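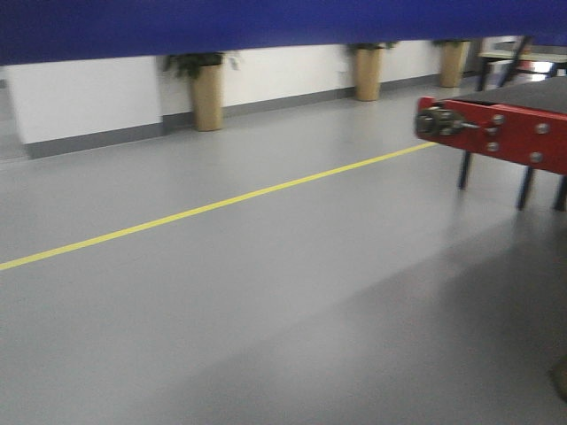
Changed how I pay for heat this winter. Writing it down in case it helps someone in an older building.

My apartment in Kereama has electric baseboard heaters in every room. Last January the bill was bad enough that I slept in a hat.

First thing I did was ask the utility for a copy of my usage by hour. Takes a form and a few days. Most of mine was between 5 and 8 in the evening, when the rate is highest.

So I moved what I could. Dishwasher runs after 10. Laundry is on Monday mornings before work. Bedroom heater stays off until I'm going in there.

Then I switched to the off-peak plan. You have to call for that one, the website only lets you look at it. I was on hold for 70 minutes. Bring a snack.

Ewan Donnelly upstairs did the same thing and saved less than I did. He works from home, so his heat is on all day.

My bill went down $81 over 2 months. Rope caulk on the windows is part of that, and I can't tell you how much.

If you rent, check your lease before you touch the thermostat wiring. Mine says no. I left it alone and bought 3 door sweeps.

Will post again when the March bill comes.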